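Finally Sorting Out the Batteries on the Old Boat

27 Jun 2025

So I promised a post on the electrical work, and a few of you have been very patient (or have forgotten I ever mentioned it, fair enough). It has been a long June. The boat is back on her mooring at Lekside, the fridge is cold, and I can turn on the cabin lights without that little feeling of dread. 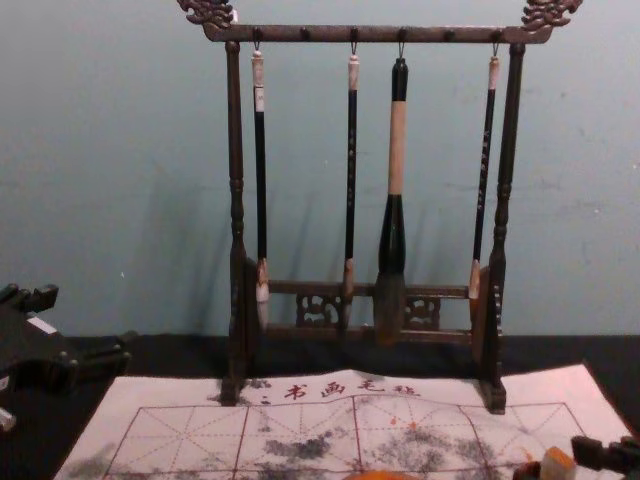 Anyway, the batteries. When I bought Privus she came with two big lead-acid house batteries and a smaller one for starting the engine, all wired to one of those fat red rotary switches with 1, 2, BOTH and OFF on it. If you've owned an older boat you know the switch I mean. It works fine as long as you remember to turn it. I do not remember to turn it. Last summer I left it on BOTH overnight at anchor with the fridge running, and in the morning the engine gave one sad click and that was that. I sat there eating dry cereal for three hours until a very nice couple on a trawler came over with jumper cables.

After that I spent the whole winter reading. Way too much reading! There are people on the boating forums who will argue about battery chemistry until the sun goes out, and I went down every one of those holes. Lithium was tempting. It's lighter, you can use most of what's in it, and it charges quickly. But then you have to think about the alternator, which on my engine is the original one and would probably cook itself trying to feed a lithium bank, so you need a charger in between, and a different shore charger, and then the insurance company wants to know who did the install. I got as far as pricing it all up, closed the laptop and went for a walk.

What I went with in the end was AGM. Two 80 amp-hour batteries, wired in parallel, so 160 in the house bank. That sounds tiny to the liveaboard crowd, I know, but I'm one person on a 27-foot boat with a small fridge, LED lights, a VHF and a phone that needs charging. I wrote down everything that draws power and how long I run it on a normal day, and it came out to well under half the bank. Good enough for me. The start battery is brand new too and sits all by itself on the other side of the engine box where nothing in the cabin can get at it.

Taking out the old batteries was the worst part. Whoever put them in must have done it before the companionway steps were built, I swear. They weighed a ton, they were wedged under a shelf, and the hold-down straps had corroded to the buckles. I ended up cutting the straps and dragging the things out on an old bath mat, one at a time, with my back complaining the whole way. There was a puddle of something crusty in the bottom of the tray. I put on rubber gloves, mixed up baking soda and water, and scrubbed until it stopped fizzing. Then rinsed, dried and painted the tray, and waited two days for the paint because it rained.

Oh, and the wiring behind the panel! I'd been putting off looking in there. I found house wire, the solid kind you'd put in a wall, running to the bilge pump. To the bilge pump! It had a wire nut on it full of green powder. I don't know how that pump ever ran. All of it came out, and I bought a big spool of tinned marine wire and a proper ratcheting crimper. If you're still using the cheap squeeze crimper from the auto parts store (I was, for years), do yourself a favor. I tugged on every crimp as I went, and the only ones that let go were two I'd made with the old tool before I got fed up and drove to the chandlery.

The chandlery in Travitz is my favorite, by the way. It's a long drive for me, but they have bins of terminals you can buy singly, and they made up my heavy battery cables to length while I stood there and looked at rope I didn't need. I came home with the cables, the fuse blocks, a bag of adhesive heat shrink and also some rope.

In place of the red switch I now have a simple on/off for each bank, plus an emergency one that joins them if the start battery ever dies on me. Between the banks is an automatic charging relay. When the engine is running and the voltage comes up, it connects the two so both get charged, and when the voltage falls off it opens again. I don't have to touch anything. I spent a silly amount of time on the first day out just watching the little green light come on. It clicks, too, a nice solid click that I can hear from the cockpit if the engine is idling.

Every positive cable has a fuse close to the battery now. There were none before. None! I've been sleeping a few feet from that for four seasons. The start circuit was the one I dithered over, as opinions are all over the place on whether you need one there, and I decided I'd feel better with it. I picked the size off the cable rating and left plenty of room for the starter on a cold morning. So far it's held.

The one mistake I'll own up to is the battery monitor. It's the type with a shunt, which is a chunky bar that goes in the negative cable and measures everything going in and out. Every single negative has to land on the load side of it. I had left one, the bilge pump, going straight to the battery post, so each time the pump ran the monitor had no clue. I chased that for an entire afternoon, blamed the monitor, reset it twice, read the manual upside down in the quarter berth, and at last followed the wires with my finger and there it was. Five-minute fix. I had a beer.

Money-wise, the receipts came to 1601 dollars, and nearly half of it was batteries. The relay and the monitor were the next biggest chunk, then cable. I did go over what I'd set aside, mostly on terminals and heat shrink and all the small stuff you toss in the basket without looking at the tag. The yard had quoted me quite a lot more to do the same job, and they couldn't start until after the holiday, so I'm happy. My knees are less happy.

We (the boat and I) did the shakedown trip last weekend, across to Wan and back with a night at anchor. Fridge on the whole time, anchor light on all night, music with dinner. In the morning the monitor said 81 percent and the engine started before I'd even taken my finger off the button. I may have cheered a little. There was a heron on the mud who was not impressed.

Still on the list: the nav lights, which work but flicker on starboard when we hit a wave, so I'm guessing a bad ground up in the bow. I'd like a small solar panel on the hatch garage too, just enough to keep everything topped up during the week. And I have to label the wires behind the panel while I can still remember what they all do. I bought a label maker for it and then ran out of tape halfway down the first row, so at the moment I have very nice labels for the cabin lights and masking tape on the rest.

If anybody has put a panel on a sliding hatch and figured out a tidy way to run the cable so it doesn't get chewed up every time you open it, please leave me a comment. I've looked at deck glands until I'm cross-eyed. Next post will probably be the stuffing box, which has started dripping faster than I'd like, and I'll try to take notes this time as I go.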